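Breakfast Tasters Wanted — Wulldale and Surrounding Villages

Do you eat breakfast? Do you have opinions about it? Would you be prepared to hold those opinions before nine in the morning, in writing, with a pencil we supply?

Arton is looking for people to join its autumn breakfast panel. We are a small food research firm above the old post office in Wulldale, and we spend our days finding out what people think of things they normally eat without thinking at all. We have done soup. We have done crackers, which took a year. Now we have come to cereal, and we need 24 people who can tell us whether a flake is crisp, very crisp, or merely trying its best.

No experience is needed. In fact, if you have worked in food manufacturing, cereal marketing or a supermarket buying team in the past three years, we can't take you, however nicely you ask. The same goes for anyone who lives with one of our staff. We have tried it the other way and the car journeys home were long.

What you would be doing

You would come to us for 15 morning sessions, spread from late September to the middle of December. Each session lasts an hour and a half. You will taste small portions of cereal, dry and with milk, and score each one for sweetness, texture, smell and what our forms call "overall liking". In between you drink water, eat a plain cracker (we have plenty left) and look out of the window at the bus stop.

Some sessions are about eating and some are about choosing. In the choosing sessions we ask which box you would pick up in a shop, which one you would put back, and which you would hide behind the bread so that your children didn't see it. You will also be asked how long you spend reading the side of a packet. Please tell the truth. Nearly everyone says they read the whole thing.
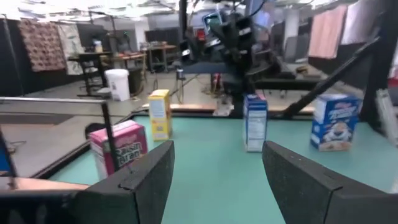
Cereal boxes on the table, Raisin Bran at the left.

A few sessions will look at how cereal behaves once it has been opened and left in a cupboard. For these you will be given a plain bag to take home, and a diary to fill in. The diary is short. Previous panellists have used the "any other comments" box to tell us about their kitchens, their marriages and the council, and we read all of it, but it doesn't go in the report.

Who we are looking for

You should be 18 or over and eat cereal at least twice a week. You should be able to get to Wulldale for a quarter past seven, which we know is a lot to ask of anyone. There is a bus from Plovico Road, and it is usually the one on the timetable.

You must not smoke or vape in the hour before a session, and we ask you to leave off perfume, aftershave and strong hand cream. Toothpaste is a difficult subject. We would like you to brush your teeth, and we would like you to have done it early.

We want a mixed group. Our last panel had eleven retired teachers on it, and while their handwriting was a joy, they also marked each other's forms. If you work shifts, have small children, or have never filled in a survey in your life, please do apply.

Allergies and diets

The samples contain wheat, oats, barley, milk and nuts. If you are allergic to any of these, or have coeliac disease, this panel isn't safe for you and we can't make an exception. We can offer oat or soya drink in place of cow's milk, as long as you choose one and stick with it until December.

What you get

Panellists are paid £379 for the full run, in two parts — half at the midway point and half after the final session. If you miss more than two sessions we pay for the ones you came to, but you won't be asked back for the spring panel, which starts in April and is on jam. Bus fares are refunded if you keep your ticket. There is free parking behind the building for people who don't mind reversing.

You do not get free cereal. We mention it now as it has caused bad feeling in the past.

How to apply

Ask for a form at the front desk, or pick one up from the Jang Café on the High Street, where they are kept by the till. It runs to two sides and includes a short smell test, for which you will need a lemon. Drop it back to us at 93 Mill Street, marked for the attention of Fitriani Siregar, who runs the panel and will ring you if you are through to the trial morning. She rings from a withheld number, so please pick up.

Applications opened on 1 Sep 2019 and we will stop taking them when the panel is full. If you don't get a place we will keep your details for the jam, unless you tick the box asking us not to.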